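Trallent Two-Bin Picking Cell
Equipment / Bin picking / Used and demo units
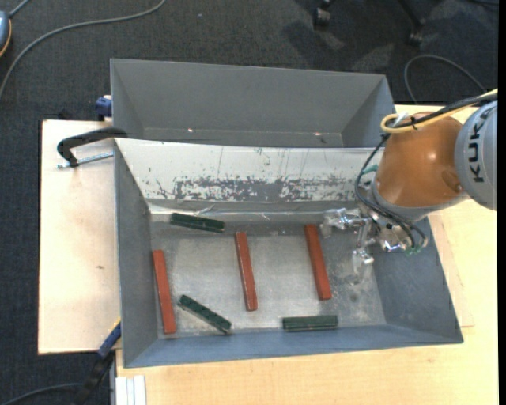

By Nira Becerra, equipment reviewer, Zorkadero
January 28, 2021

Item: tabletop picking cell, KUKA arm, metal gripper, 2 open metal bins
Condition: working, bins scuffed
Lead time: 7 weeks
Warranty: 3 months, parts only

Trallent sells this cell as a way to "free your people from the bin." I have read that line on a lot of equipment pages and I would like to know where the people go once they are free. The brochure doesn't say.

The job is a dull one. Bars lie in a bin any which way, red ones and shorter green ones, and somebody has to get them out one at a time. The cell is meant to take that over. A green bar flat along the foot of the wall is the sort of part I would ask to see picked before signing anything, and I would ask to see it more than once. Bars out in the open, with floor on both sides, are what every sales demo likes.

Trallent quotes 38 picks without a stop in its own test. Fine, but a shift is longer than that. When the cell does stop, a person has to walk over, clear it and restart it, and that person is probably the same one who used to do the picking, now covering two other stations as well. Ask who gets that job, and whether it comes with training or just a phone number.

Things to check before you order:
Clamps. The bins are held to the tabletop with them, and anyone swapping bins will be handling them all day.
Cables. There are a lot at the wrist. Get a price on replacements.
Bin wear. The back panel on this one is scraped and chipped. Bins are not covered by the warranty.
Mixed parts. The quoted test used a single bar length.

Delivery includes setup and one day of operator training. A second day costs extra, and I would budget for it.

Price on request. Demo visits resume in March, by appointment. Bring your own parts.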